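Deep grey bins for the packing table – worth it or not?

marrowfat_jean
Hello all, hoping for a bit of wisdom from people who pack parcels at home. I send out small bits (pouches, tent pegs, odds and ends of camping kit) and I've been making do with cardboard boxes on the table since March, and they are all going soft at the corners. I've been looking at the big Treltard bin, the one with the tall sloping sides. Does anybody use one every day?

oldpegbag
I had two of them and passed both on, I'm afraid. Lovely and sturdy, but anything small slides down to the bottom and you spend your afternoon bent over with your arm in it up to the shoulder. The Susta trays are 80 mm deep and you can see the lot. Much kinder on the back!

tillyfold
I'll have to disagree with oldpegbag, very fondly – trays are fine until you knock one, and then it's pegs all over the floor. The sloping sides are the whole point for me, everything ends up where you can reach it. Mine does look its age now, mind you, but a few scratches never hurt a parcel.
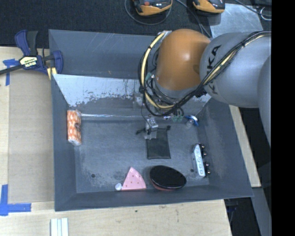 Grellau, Jun 23, 2019

Black drawstring pouch lying flat at the bottom, long shiny tube along the back where the slope ends, and you can see how worn and chipped that pale panel has got. I keep long things to the back so they don't end up across the soft ones. It sits on a pale wooden table and I've no complaints.

oldpegbag
Well, that's tidier than mine ever was, I'll give you that. I still wouldn't want to fish a black pouch out of a dark bin on a winter evening.

marrowfat_jean
Thank you both, I think I'll try one bin and keep a tray for the pegs.

Related threads
Tagle tape guns, do they all squeak?
Storing 200 drawstring pouches without creases
Best height for a packing table
Susta trays, old lids on new bases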